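Section 4. Recording a tree clearing in Kerotwood

Use this part of the manual when trees have been removed from a site and you want the loss to show on the district map.

1. Open the Sites tab and choose New Clearing.
2. Draw the boundary. Keep to the cleared ground only. Leave out standing trees along the edge.
3. Enter the number of stumps counted. For Drellness Reserve, the May survey entered 223.
4. Enter the area in hectares. Kerotwood does not accept acres.
5. Under Source, pick Field Count or Aerial Estimate. Pick one only.
6. Press Save, then Submit.

Note: Sites with 80 or more trees go to the map editor, Corinne Escobedo, before they are published. Smaller sites appear after the next nightly update.

Caution: Submitting the same site twice adds both counts to the district total. The Flison total stood at 1,433 until a duplicate was taken out. Check the list first — search by road name as well as by site name.

To correct a submitted site, open it, press Revise and repeat steps 3 to 6. The earlier figures stay in the site history.

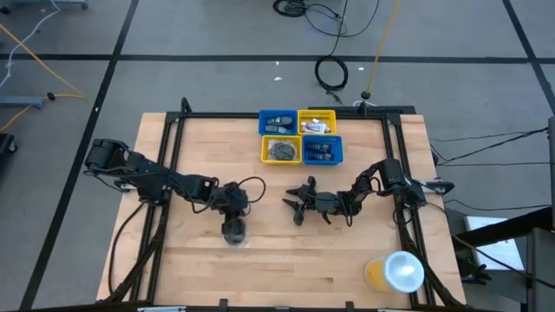
Fig. 4-1. Wooden tabletop with two black robotic arms.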